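The New Hire Has Not Touched a Real Kitchen Yet

At Marchuk, a catering company in Zelosside, the robot started work in September, in the sense that people began having meetings about it. The arm itself, leased from a firm called Pinley, was still in a crate by the loading dock with a fire extinguisher hung on it. Its practice kitchen lives on a computer in the dry-goods office, between the invoices and the good stapler.

It is a much nicer kitchen than the one Marchuk has. There is a long marble counter and a wall of exposed brick, and there are bar stools with cream seats, should the arm wish to entertain. The real kitchen has steel benches, a drain in the floor and one chair, which belongs to whoever got in first. When the prep crew saw the simulation for the first time, the leading question was whether they could transfer. 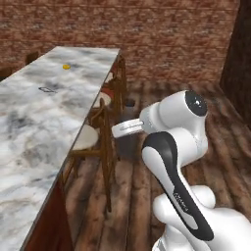

A job nobody wanted until it was leaving

The arm was bought, or rather leased, to handle small containers. Marchuk packs meals for offices, two hospitals' worth of night staff and a rowing club, and every meal goes out with some little pot of something: dressing, seeds, salt, a sauce the client insists on calling by its French name. Somebody has to pick up each pot, look at it, and put it in the right tray. For years this was the task you gave to new people and to people who had annoyed the shift lead.

Then word got out that a machine would be doing it, and the pots became a craft. Cooks who had complained about the pot bench since they were hired began talking about touch and judgment. One woman on the early shift told me, with a straight face, that you can feel when a dressing is unhappy. I asked her to show me. She picked up two pots, frowned, and put one of them back in the fridge. I have no way of knowing whether she was right, but I would not have eaten it.

Illia Karpenko runs the kitchen, and the robot project was added to his duties in a single line at the bottom of an email. There are 40 people on his payroll. He has promised all of them that none will lose a job to the arm, and he has promised the owners that the arm will pay for itself, and he is aware that these two promises are going to meet one day in a corridor.

"The plan is that it does the pots and the people do the food," he said. "That's the slide, anyway. I didn't make the slide." 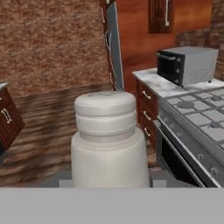 What has changed so far is mostly the talking. The pot bench never had a written procedure, and now it has one that runs to 86 steps, several of which begin with the word "unless." Karpenko wrote it with the crew over a couple of weeks of tea breaks, and it caused more argument than the last pay round. A person told to grab a pot grabs a pot. The arm wants to know where on the pot. In the practice kitchen it has a white container with a ridged, two-tier cap between its gray fingertips, and the fingers are down at the base, well away from the lid. The crew picked up on that at once. Half of them hold a pot by the lid and always have, and the other half have been saying for years that this is how dressing ends up on shoes. The second half has been unbearable ever since.

Practice runs are logged in a scheduling program called Girel, which Marchuk already used for the delivery vans. Girel regards the arm as a van. Run 1771 is listed as "delayed, traffic." Karpenko has asked for this to be changed and has received a ticket number.

Watching the screen

The crew were invited to sit in on the practice sessions, and attendance has been better than at safety training. They sit on upturned crates and heckle. They are hard on the arm for dawdling and harder on the kitchen designer, who gave it a gas range and a toaster oven and put it to work on lids. They have also, without being asked, started leaving notes. The notes are good. One points out that the seed pots go slippery when the dishwasher is venting. Another says that tall trays come first on hospital nights, something that was never in the procedure and that Karpenko, by his own account, did not know.

He keeps the notes in a folder and reads them out at the Pinley calls. He would like the people who write them to be paid a little more for it, and has said so upstairs. Upstairs asked whether it could go on a slide.

The arm is due out of its crate once an electrician has looked at the outlet by the pot bench. The early shift has already told Karpenko where they want it: at the far end, facing the wall, and nowhere near the chair.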